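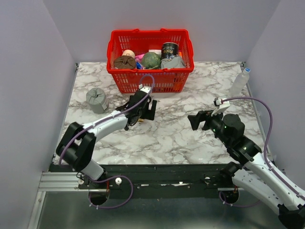
Packers wanted for the Shetty grocery room

I need a few more people for Friday packing at Shetty, and I'd love it if one of them was you! We fill shopping baskets for neighbors who can't get to the store — cans, fruit, bottled water, all mixed sizes — and last March we sent out over 200. You don't need experience, just patience with odd shapes and the sense to keep a heavy can off somebody's avocado. It's paid, it's indoors, and you can sit if you want to (I usually do). Shifts start at 4 p.m. To sign up, stop by the front desk and ask for me, Hamish Sutcliffe.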